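Removing White Heat Marks and Water Rings from Finished Wood Tables

By Rigoberto Contreras
Posted 19 August 2018
Shares: 155 | Comments: 2

White marks on a wood table are moisture held in the finish. Dark marks are moisture that has gone through the finish and into the wood. The two need different treatment, and the methods on this page cover white marks only. A dark ring normally means stripping the spot and bleaching it with oxalic acid.

Identify the finish first

Find a hidden area, such as the underside of the apron. Put one drop of denatured alcohol on it and wait a minute. Shellac goes soft and sticky. If nothing happens, repeat in a fresh place with lacquer thinner. Lacquer softens, and some varnishes wrinkle. Polyurethane is not affected by either one in that time. Oil finishes have almost no film and will look dull where the drop sat.

Write the result on masking tape and stick it under the table. You will want it again in a few years.

Method 1: Dry heat

Suitable for lacquer and shellac. Also worth trying on varnish.

Empty a steam iron completely and set it to the lowest setting with the steam off. Lay a folded cotton dish towel over the mark. Press for five seconds, lift, and check. Repeat until the mark fades. Do not leave the iron in place. Shellac softens at a fairly low temperature and will take the weave of the towel.

A hair dryer held a hand's width away is slower and easier to control.

Method 2: Oil

Suitable for all film finishes. Rub petroleum jelly or mineral oil into the mark and leave it overnight. Wipe off with a dry cloth. Light marks often need two applications. Food oils such as olive and mayonnaise work the same way but can turn rancid in open joints.

Method 3: Fine abrasive

Use this last. It removes finish. Mix rottenstone with mineral oil to a thin paste and rub with the grain using a felt pad. Wipe clean and inspect often. On a gloss surface the repaired area will be duller than the rest, so plan on rubbing out the whole top and waxing it.

Daily cleaning

Use a barely damp cotton cloth, then a dry one, following the grain. Dish soap is safe at a few drops per quart of water. Keep the green side of a kitchen sponge off the finish. The scouring layer contains abrasive and leaves fine scratches that show up under a low lamp.
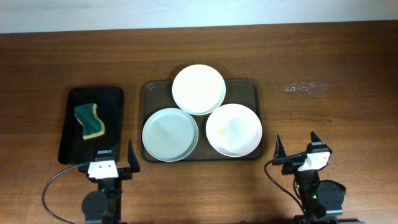

Scouring sponge kept on a tray, off the tabletop.

Trays and plates should have felt or cork under them if they stay out for long. Rubber and soft vinyl feet can react with lacquer and leave a stain that none of the methods above will remove.

Wax

Paste wax once or twice a year is enough. Apply thin, let it haze, buff. Wax slows water down but gives very little protection against heat.

Method 2 was revised in May after a correction from Hanan Khoury concerning food oils.

Get new workshop pages by email. Enter your address to subscribe to the Tovar newsletter.

This site uses cookies. By continuing to browse you accept their use.

Contact | © Tovar Home Workshop | Back to top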